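Plira 双手夹爪套件使用两个月:教机器人叠衣服,这套手感我很喜欢

先说结论放前面,省得大家翻到底:如果你想教机器人做床上、桌上那类软趴趴的活儿(叠衣服、铺床单、拎毛巾),又不想一上来就守着一台机械臂,Plira 这套手持夹爪值得认真试一试。我从六月用到现在,手腕酸过,骂过它的充电口,但是每次拿起来还是开心的。

我们组之前一直走遥操作。戴头显,手里握控制器,人怎么动,Giraldo 的双臂跟着怎么动。配的软件是 Trandmont,这个后面会单独讲,它有它的好。问题是遥操作叠衣服太慢了!一件T恤,两只机械爪伸过去,捏不住,再捏,捏住了又带起来一大片,折到一半发现袖子没跟上。一个熟手做完一件要歇一会儿,新手做完一件想辞职。

手持夹爪的思路直接得多:把夹爪从机械臂上“拆”下来给人拿着,人用手去夹、去拉、去折,夹爪上的摄像头和定位模块把看到的东西和手的轨迹记下来,以后机械臂装上同样形状的夹爪去学。道理在圈子里早就不新鲜了,各家拼的是手感、定位稳不稳、软件烦不烦人。我就按这几样来写。

手感

白色手柄,手枪式握把,前面是黑色的连杆手指。单只600克,刚拿到的时候觉得挺轻,举半个小时以后就不这么想了。重心比我用过的上一代靠后一点,手腕朝下的时候很舒服,朝前平举就开始坠。叠衣服大部分时间是朝下的,所以这一点对我影响不大;要是你打算教机器人往高处的架子上放东西,建议先借一套试试。

扳机的行程我给高分。前半段很松,手指快速合拢,后半段阻力上来,你能感觉到自己在“捏”。薄布料最怕的就是一下子夹死,或者以为夹住了一提就滑掉。Plira 的后半段行程很长,捏着布角慢慢收力,连我这种手笨的人都能控制住。第一次用它把一件皱成一团的衣服从中间捏起来、抖开、放平,我在那儿自己乐了半天!

指尖的形状也顺手。两根手指是弧形往里收的,尖端很窄,要挑布边的时候可以贴着床单平着铲进去,捏起来的就是一层(练几天以后)。宽一点的平行爪我也用过,捏盒子很好,捏布边就得碰运气。
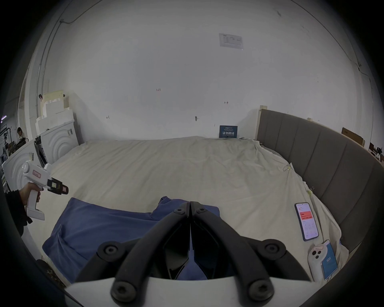 双手配合是这套东西真正让我上头的地方。单手夹爪教得了“拿起来放过去”,教不了“左边按住右边拉”。而叠衣服几乎每一步都要两只手商量着来:一只手压住肩线,另一只手把袖子翻过来;两只手各捏一个下摆角,一起往领口送;最后一边抚平一边往里收。Plira 的左右手是同一个时间基准,装好以后不用自己对时间,回放的时候两路画面严丝合缝,我专门挑了动作最快的抖衣服来看,左手松开和右手收紧的先后顺序清清楚楚。

采集是每秒30帧。做精细装配的朋友可能嫌低,叠衣服够用了。动得特别猛的时候画面会糊,我的办法是动得慢一点,反正机械臂以后也动不了那么快。

镜头是鱼眼,视野非常宽,手指、布料、床沿、对面的墙一次全进来。刚开始看回放会有点晕,看惯了就离不开了,因为布料一散开就是一大片,窄镜头经常只剩一团颜色,根本不知道捏的是袖子还是下摆。宽视野还有个好处,另一只手常常也在画面里,复盘双手配合的时候特别方便。代价是周围环境全收进去了,房间里贴了什么、谁坐在后面,一览无余。要在别人家里采数据的团队,隐私这件事得先谈好再开机。

定位

定位用的是 Rinar 模块。我对它的感情比较复杂,先夸后骂。

夸的部分:开机快,标定简单。拿着夹爪在工作区里慢慢画几个大圈,听到提示音就可以开始。中间换人不用重新标定,把夹爪放回起始位置停一停就好。床头、柜子这类有棱有角的东西越多它越稳,软包床头一条一条的竖纹它也认得很好。

骂的部分:它怕大白墙,也怕大白床单。两样凑在一起的时候,如果镜头贴得太近,满眼都是白,轨迹就会飘。第一周我有一批数据,回放里夹爪悬在床面上方做了一整套折叠动作,漂亮极了,可惜全在空气里。后来学乖了,起手先抬高一点让它看看四周,再下去干活,飘的情况少了很多。换一条有花纹的床单也管用,不过我们想让机器人以后在普通的浅色床单上也能干活,就没有换。

还有一点说明书里写得很小:标定完以后,工作区里的大件别挪。把床推开一点去捡掉下去的东西,再推回来,它就要重新认半天。我吃过两次亏。

数据能用多少

这是我最想写的一段,因为买之前到处找不到人讲。

两个月下来我们录了1,947段,一段就是从衣服散着到叠好放下。过完筛选留下993段。看到这个数字别慌,刷掉的大头集中在前三周,一半是定位飘了,另一半是我们自己没想好标准:有人先折袖子,有人先对折;有人叠完喜欢拍一拍(拍一拍!机器人学了以后真的会对着衣服来一下,可爱是可爱,很费时间)。后来我们把步骤固定下来,先摊平,再左袖,再右袖,再下摆,叠完松爪抬手,刷掉的就少多了。

给刚上手的人几条我们自己在用的规矩,顺序不重要:

每段开头衣服的样子要不一样。揉成团的、半摊开的、反面朝上的、搭在床边的,都要有。我们前期图省事,每次都随手一丢,结果丢出来的样子惊人地相似,模型见到一件翻过来的衣服就发愣。

失手了别喊停。捏滑了就重新捏,袖子没翻过去就再翻一次,这种“补救”的片段我们后来当宝贝一样留着。

夹不起来的时候,手指别换成奇怪的角度硬来。人的手腕能拧到机械臂拧不到的位置,Plira 的软件里可以打开关节范围提醒,超出了手柄会震,建议一直开着。

不要用自己的手去帮忙!听起来像废话,可是看到布角翘着,人真的会忍不住伸手抹一下。

每次收工前挑几段回放。别攒到周五一起看,攒到周五你会发现有一整个下午的右手镜头上有个指纹。

两个人轮流采。我们的节奏是一个人叠,另一个人负责打散衣服、看状态灯、喊开始,过一会儿交换。一个人全包也行,就是容易越叠越像同一件。

和头显遥操作比

很多人问我是不是有了手持夹爪就可以把头显收起来了,我的看法是两样都留着。

手持的速度优势太明显了。同样一件短袖,手持叠完、放好、打散重来,遥操作那边可能还在跟第一只袖子较劲。新人上手也快,扳机一捏就懂,教一个从来没碰过机器人的同事,讲一会儿就能自己录了。而且不占机械臂!以前排队等 Giraldo 是我们最大的瓶颈,现在它白天跑测试,我们在旁边照样采数据,谁也不耽误谁。

遥操作赢在“真”。人在头显里看到的、控制器发出去的,就是机械臂真正做出来的动作,够不着就是够不着,撞到床头就是撞到床头,没有换算这一步。Trandmont 最近一版把延迟压得很低,手感比去年顺了一大截,握着控制器转手腕,那头的爪子几乎是贴着你转。模型跑起来以后,机器人卡在某一步,用头显接管,把那一小段做对,再交还给它,这种纠错数据手持夹爪给不了。我们现在的配比是大量手持打底,少量遥操作补漏,补的全是机器人自己做不好的地方。

顺便说一句舒适度。头显戴久了额头上一道印子,夏天尤其难受;手持夹爪累的是手腕和拇指根。两样换着来,身体各处平均受罪,倒是都能撑得久一点。 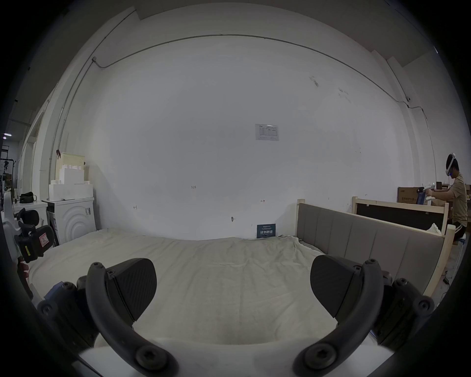

软件

Plira 自带的采集软件比我预想的好很多。打开以后就是左右两路画面,一个大大的开始键,手柄上也有实体按键可以开始和结束,戴着手套都按得到。每段录完会弹出一个很小的评分条,好、一般、丢掉,按一下就过去了。这个设计我要狠狠夸一下!以前用过的工具都是录完一整天再统一标,到那时候谁还记得哪段手滑了。

状态提示也做得克制。定位良好的时候它一声不吭,快要丢了会响一下,真丢了连响三声并且自动给这一段打上标记。响声可以调,我调到了中间那一档,在吵一点的大房间里也听得到。

导出格式给得很全,画面、轨迹、开合宽度分开存,时间戳对齐。我们直接导进自己的训练流程,改了一下坐标方向就跑通了(左右手坐标系的朝向不一样,文档里提了一句,藏在附录里,别像我一样先训了一晚上再去翻附录)。

不满意的有两处。一是批量改名做得很别扭,换了任务以后前面的标签要一段一段点。二是手机上的伴侣应用只能看状态,不能回放,我很希望在床边就能用手机看一眼刚才那段,现在还得走回电脑那边。客服回复说在做了,语气很诚恳,我姑且信着。

装到机械臂上以后

采得再舒服,机器人学不会也是白搭,所以这部分我多写几句。

机械臂那一端用的夹爪和手持的是同一套手指,换装的时候拧几颗螺丝,转接件套件里带了 Giraldo 用的那款。手指形状一致这件事太重要了,镜头里看到的指尖和训练时看到的一模一样,模型不用再去适应另一双“手”。

第一版模型只会摊平,折袖子时总是捏到两层。加了一批专门练捏单层的数据以后,袖子那步突然就通了,我记得那天它把左袖翻过去,停了停,右爪慢慢伸到右边,稳稳捏住,整个屋子的人都凑过来看。现在短袖叠得已经像模像样,边角谈不上齐,放进抽屉是可以的。长袖还在努力,袖口太长,翻过去会拖到床沿外面,这一段我们正在补数据。

毛巾意外地简单。本来以为要重新采很多,拿叠衣服的模型稍微加一点毛巾的片段就能干。床单就完全另一回事了,太大,两只固定底座的手臂够不到对角,这跟夹爪没有关系,我也不打算赖到 Plira 头上。

耐用和小毛病

每天用,指尖的垫子会磨。换垫子很方便,套件里给了备用的,我们换过一次,换完记得把开合零点重新校一下。连杆的螺丝每周检查一遍,有一颗松过,表现是合拢时有很轻的“嗒”一声,录数据的时候不容易察觉,回放里指尖会对不齐。

充电口在握把底下,放在桌上充电的时候夹爪只能躺着,躺着又容易滚。我们后来用发泡的包装块给它掏了个窝,丑,但是好用。官方有卖底座,没有买,感觉应该随套件送才对。

线材走向也可以再想想。外露的那一段有时会蹭到手腕,做大幅度翻腕动作的时候尤其明显。我用魔术贴扎了一下就好了,不过用力别太大,给它留点活动的余量。

收纳箱很棒,左右手各有各的坑位,放反了盖不上。这种小地方能看出做的人自己也天天用。

我会推荐给谁

做布料、收纳、整理这类任务的小团队,尤其是机械臂少、人手还凑合的,闭眼排进试用名单。学校实验室也很合适,学生轮流采,既不怕撞坏手臂,也不用抢机时。只做桌面抓取、任务很单一的,单手版就够了,双手版的好处你用不到多少。需要精确控制力的活儿(拧瓶盖、插线)我没有试过,它能记开合宽度,力的大小是没有的,这一块请去看别人的评测。

预算紧的话,我会先买一套双手夹爪,头显晚一点再添。等模型跑起来开始卡壳了,那时候再上 Trandmont 也来得及。

下面挑几个同行问得最多的。
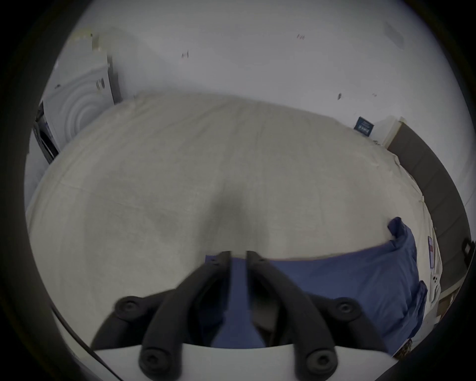

一件衣服要叠多少遍,机器人才学得会?

看你想让它学到什么程度。我们拿同一件短袖反复叠,很快就能看到效果,可是换一件颜色深一点、料子滑一点的马上露怯。后来改成每件叠一小会儿就换,厚的薄的、大的小的混着来,总量没有增加多少,效果好了一大截。我的建议是先把家里能找到的衣服都翻出来。

左撇子用起来会不会别扭?

左右手柄是镜像的,握感没有差别,按键也各有一套。我们组里左撇子和右撇子都在用,唯一需要统一的是先折哪只袖子,这个必须定死,不然模型会在两只袖子之间犹豫,爪子悬在那里左晃一下右晃一下。

床太软会影响吗?

会有一点。床垫软的时候手指一压就陷下去,人会不自觉地多往下探,装到机械臂上以后遇到硬一点的床面就容易顶住。我们在床垫和硬桌面上各采了一些,混在一起训练,现在下探的深度正常多了。床单最好固定一下,夹子夹在边上就行,要不然拉衣服的时候连床单一起拽走。

手腕酸怎么办?

勤换人,别逞强。我自己是叠一阵子就放下来甩甩手,顺便去看回放。握把不用攥得很紧,新手普遍攥得太死,拇指根很快就不行了。有人在肘部下面垫个枕头,我试过,舒服是舒服,动作会变小,录出来的轨迹有点拘谨,所以只在练习的时候垫。

接下来我打算试袜子配对,已经有人跟我打赌说捏不起来,船袜确实太小了,我准备先从长筒的开始录,录完再来更新。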